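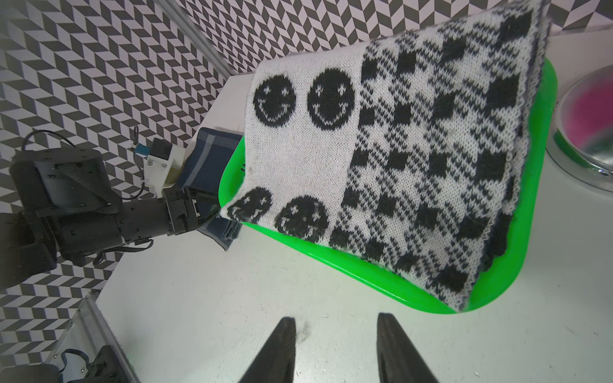 Caritas sonrientes en punto blanco y negro

Una tarde de trote en Nistmont
23/6/18
Anca Oprea

Vivo en este país desde hace bastante tiempo y todavía no había ido al hipódromo de Nistmont. En mi ciudad natal las carreras de trote se terminaron cuando yo era niña y de ellas guardo solamente el ruido de las ruedas, que mi abuelo imitaba con la boca para hacerme reír. Por eso, cuando mi vecina me ofreció una entrada que ella no podía usar, dije que sí antes de preguntar la hora.

El hipódromo está al final de la línea de autobús, después de los almacenes. La entrada es pequeña y se pasa casi sin darse cuenta. Me senté en la parte baja de la tribuna, cerca de la última curva, porque un señor con el programa muy doblado me explicó que allí se decide todo. Más tarde otro señor me explicó que no se decide nada allí, que se decide en la salida. Los dos hablaban con la misma seguridad.

Para quien no conoce el trote: el caballo tira de un carro ligero, el sulky, y no puede galopar. Si rompe el trote y no lo recupera pronto, queda distanciado, es decir, descalificado. Esta palabra, distanciado, me gustó mucho. En mi idioma se usa para las personas que ya no se hablan.

Las primeras carreras las miré sin entender casi nada. Yo seguía siempre al caballo más bonito y el más bonito nunca llegaba entre los primeros. En el programa hay unas cifras diminutas junto a cada nombre con los puestos anteriores, y una letra D cuando hubo distanciamiento. Aprendí a leerlas con el dedo, como los niños. Un caballo gris tenía tantas D seguidas que le tomé cariño, y efectivamente se puso a galopar antes de la primera curva.

La carrera que yo había venido a ver, o mejor dicho la que mi vecina me mandó ver, era la 5, sobre 2000 metros, con salida detrás del coche. Corría Cliton, un castrado castaño que ella sigue desde que debutó en febrero. El favorito de todos era otro, una yegua que se llama Ratanaporn y que el comentarista pronunciaba de una manera diferente en cada vuelta.

El coche abrió las alas y se fue, y la yegua tomó la cabeza enseguida. Cliton salió por fuera y se quedó sin sitio en la cuerda, así que tuvo que hacer la primera vuelta por el camino más largo. Pensé que para él la carrera estaba acabada. En la recta de enfrente el ritmo bajó mucho — esto lo noté hasta yo — y su conductor esperó, con las manos muy quietas. Otros dos caballos adelantaron antes de tiempo y se cansaron.

En la curva mía, la que decide todo o no decide nada, Cliton empezó a acercarse. No fue una cosa espectacular. Cada vez que yo parpadeaba había un poco menos de pista entre él y la yegua. La gente se levantó, yo también me levanté y grité algo en mi idioma, una palabra que se dice a los caballos de campo y que no se puede traducir bien. Pasaron la meta juntos y tuvimos que esperar la fotografía.

Ganó Ratanaporn, por la nariz. El señor del programa doblado rompió su boleto con mucha calma y se comió un bocadillo.

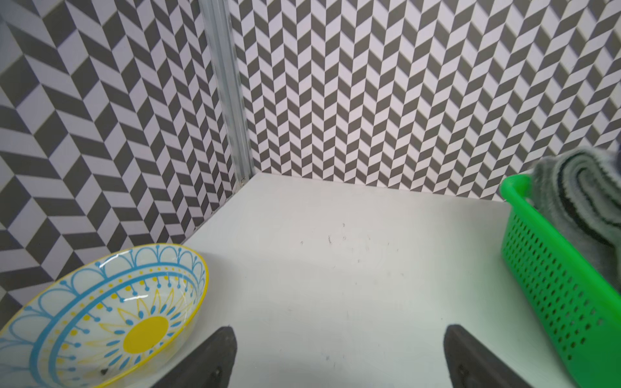
El dinero y el camino de vuelta

Aposté 2 euros a Cliton ganador, por lealtad a mi vecina, y los perdí. Si hubiera jugado a colocado habría recuperado algo, pero no conocía bien la diferencia y en la ventanilla me dio vergüenza preguntar con toda la fila detrás.

Por los altavoces dijeron que éramos 897 espectadores. Me pareció poco para una tribuna tan larga, aunque mi vecina dice que es buena cifra y que en Pikinville, donde el hipódromo es más moderno, a veces hay menos gente. Allí se corre la revancha, todavía no sé en qué fecha. La pista es más corta y con las curvas más cerradas, y según ella eso le conviene a Cliton si le toca un número bajo en la salida.

Volví en el autobús con polvo en los zapatos y el programa en el bolso. Lo he guardado para ella, con mis notas en los márgenes, la mitad en español y la mitad no.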